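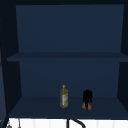 **To:** Stenonside Shared Workshop list
**Subject:** Re: Arm sim, and whether we can turn the heating back on
**Date:** April 2019

> Before anybody orders motors, could we see the kitchen job working in the simulator? Last time we built first and thought afterwards, and there is still a dent in the bench. Also, what is the thing next to the bottle? Two of us looked and got two different animals. And why is the cabinet all one colour?

Fair questions, and I've stopped sulking about the dent.

The cabinet is navy all over because I set the material once, at the top of the tree, and it ran downhill to everything. I quite like it. The detector doesn't: anything dark on the bottom shelf sinks into the back panel, while the bottle with the yellow cap gets found every time. I'll lighten the shelves when I next have the file open.

The thing next to the bottle came out of the Judanby object pack as item 294, no name, no notes. Black and shaggy on top, brown at the bottom. I have been calling it "the brush" in the task list, which commits us to nothing.

Now the numbers. I left the planner running overnight on the bottom shelf task and got 2079 attempts, of which 664 ended with the object where it was meant to be. Most of the failures were the wrist trying to pass through the middle shelf, which Uddin (the planner, for those who skipped the June meeting) regards as a suggestion. Setting the clearance to 50 mm cured that and made the whole business unbearably slow.
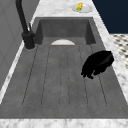
The sink is next, and I expect it to be worse. The basin floor has long grooves in it, and my collision mesh treats them as perfectly flat, so the fingers think they have room they haven't got. Black things on grey are at least easier to find than black things on navy. The tap needs a keep-out zone as well, as the elbow swings through it on nearly every left-hand approach.

Still to do, if anyone is bored:

- proper mesh for the sink floor
- keep-out zone round the tap
- a name for item 294
- check the reach against the Clareseck arm drawings, which have two different forearm lengths on the same sheet

I'd hold off on the motors until the forearm is settled. The heating is a separate matter and I'm in favour.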